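February, costume workroom, 7.40 am

Red carpet loaner for the Domberg awards, day two on the beaded gown. Ildikó wants the neckline lower again. Told her the bust darts are already let out as far as they go. She'll wear it or she won't.

Hem — took up 12 mm at the front, left the train alone. Walked it in the heels, still catches on the left. Try horsehair braid, the narrow one, not the stuff from Arketti that went wavy under the iron.

Colour under flash: the gold reads green. Mircea shot it against the grey wall and agin by the window, same both times. Swapping the lining from olive to tan, should fix most of it. 235 beads off the side seam so I can get the zip in, all bagged and labelled 3604. DON'T tip that bag into the general tin.

Sieglinde rang re jewellery. Drarden are lending the cuff but not the earrings, so hair goes up or it looks bare. She favours a low bun. I'd leave it down and skip the earrings altogether, more relaxed, more like the magazine look everyone liked.
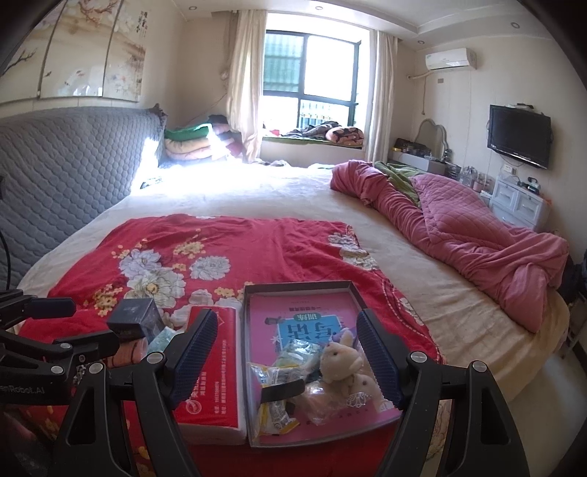
## To do before fitting

- tan lining, cut on bias, 200 cm should cover it
- zip in by hand, machine chews the mesh
- ask Reinhold if the steamer is back from repair
- shoe dye: second coat, let it dry overnite
- courier quote was $393, way over, try Onishi instead
- spare straps x2, clear ones go shiny in photos so use the skin tone

Neckline — leave till Ildikó has it on. Not cutting anything untill then.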